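Multberg Community Kitchen - Facilities Helpdesk
Ticket: Dishwasher leaves film on crockery
Opened by: Elango Arumugam
Assigned to: Chandrasekhar Salian
Priority: Medium (requested: Catastrophic)
Status: Resolved, pending further complaints

Elango Arumugam, 8:40 am

The Poltetti under-bench dishwasher is putting a white film on everything. Glasses look like they've been stored in a flour bin. Plates feel chalky when you run a thumb across them. I've had two cooks and one visiting dietitian ask me if we wash up in the river.

It started some time in April. I can't be more exact than that as the film crept up on us, like middle age.

Things I've already tried, so we can skip the bit where you suggest them:

Turned it off and on again.
Cleaned the filter. It contained a quantity of barley I'd prefer not to discuss.
Ran it empty on the hot cycle.
Swore at it.

Chandrasekhar Salian, 9:15 am

Thanks for the thorough report. A few things to check before I come over with the toolbox:

What colour is the light next to the salt symbol?
Which detergent are you using, and has it changed?
Does the film come off with vinegar?

If vinegar shifts it, it's limescale. If it doesn't, it's either detergent residue or the glass itself has etched, and in that case I can offer sympathy but not much else.

Elango Arumugam, 9:50 am

There is a salt symbol?

Chandrasekhar Salian, 9:52 am

Front panel, far left. Looks like an S having an argument with itself.

Elango Arumugam, 10:05 am

Found it. It's red. It's been red for as long as I've worked here. I assumed it meant "on".

Detergent is the Sarmiento powder in the big tub. We switched from tablets when somebody in purchasing noticed the price difference. I don't know when, but there's a dent in the tub that suggests it's been through a bit.

Will try the vinegar after lunch service.

Elango Arumugam, 2:20 pm

Vinegar results. Wiped half of one tumbler and left the other half alone. The wiped half came up clear. The other half still looks like a bathroom window. Tried the same on a side plate and got the same result, though it's harder to tell on anything pale.

The kitchen now smells like a fish and chip shop, and morale has improved.

Chandrasekhar Salian, 2:45 pm

Limescale, then. Good news, by the standards of this helpdesk.

The machine has a built-in softener that needs regenerating with salt, and it sounds as if yours has been doing without since it was installed. Please fill it as follows:

Take out the bottom rack.
Unscrew the round cap on the floor of the machine, left side.
Pour in dishwasher salt until it's full. Water will slop out. This is normal the first time and every time.
Wipe up any spilled salt and screw the cap back on properly.
Run a rinse straight away with nothing in it.

Use dishwasher salt. Table salt has anti-caking agents in it, and cooking salt is too fine and will set like a footpath. I mention this only because of what happened at the Idport site, where they used the pink stuff from the Himalayas.
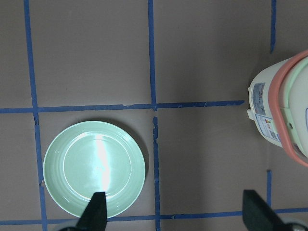
The other half of the job is the hardness setting. These machines leave the factory set to 2, for soft water, and the supply on your side of town is nothing of the kind. Hold down the program button while you switch on, wait for the display to flash, then press the same button until you get to 5. Switch off to save it. If the display shows anything with an E in front, stop pressing things and write to me.

Elango Arumugam, 3:30 pm

Salt is in. Water slopped out, as promised, into my left shoe.

Regarding the hardness setting, the display now says E4.

Chandrasekhar Salian, 3:34 pm

Did you stop pressing things?

Elango Arumugam, 3:41 pm

Eventually.

Chandrasekhar Salian, 3:50 pm

E4 on this model is the door switch. It thinks the door is open. Is the door open?

Elango Arumugam, 3:53 pm

The door is open.

It's now closed, and E4 has gone away. Setting is on 5. I'd be grateful if that part of the ticket could be summarised as "minor electrical fault".

Chandrasekhar Salian, 4:10 pm

Noted as a minor electrical fault.

Leave it on the normal program for the rest of the week and see how you go. Existing scale won't disappear by itself, so put a descaler through once with the racks in and no crockery. Anything already filmed up will need a soak in diluted vinegar. Don't soak the aluminium trays. They'll go grey and then I'll get a different ticket.

Update from Elango Arumugam, following week

Mostly better. Tumblers are clear. Plates no longer squeak like chalk. The salt light is off, and I keep glancing over to check the machine is still running.

One remaining problem: cutlery comes out with spots, mainly the spoons, and there's a gritty deposit in the bottom of the cups on the top rack. It isn't the same as the old film. It dissolves under the tap.

Chandrasekhar Salian

If it dissolves under the tap it's undissolved detergent, so that will be the powder. How much are you putting in?

Elango Arumugam

A scoop.

Chandrasekhar Salian

Which scoop?

Elango Arumugam

The one in the tub. I've just weighed it on the pastry scale and a level scoop is 56 grams. We generally go for heaped.

Chandrasekhar Salian

The label on that powder says 14 grams a load. You've been washing each load four times over, chemically speaking. I suspect the scoop has wandered across from the laundry.

Please use the little measuring cup clipped inside the lid. Also check that nothing tall on the bottom rack is stopping the dispenser flap from dropping. Chopping boards are the usual culprits, so stand them at the back. And top up the rinse aid while you're down there. It's the blue cap next to the flap, and yes, it also has a light.

Elango Arumugam

Clipped inside the lid! I've opened that lid every day and never once looked up.

Rinse aid was bone dry. Filled it. Boards moved to the back. Ran a full load and the spoons are fine. Cups fine. A tub of powder should now last us until retirement, and purchasing would like it known that this was their idea.

Chandrasekhar Salian

Closing this one. For the log:

Cause 1: softener never filled, hardness set too low.
Cause 2: detergent overdosed, rinse aid empty.
Cause 3: minor electrical fault (door).
Parts used: none.

Refill the salt when the light comes on. Red means it's empty.

Elango Arumugam

Reopening briefly. There's a light on the oven as well. It's orange. Should I be worried?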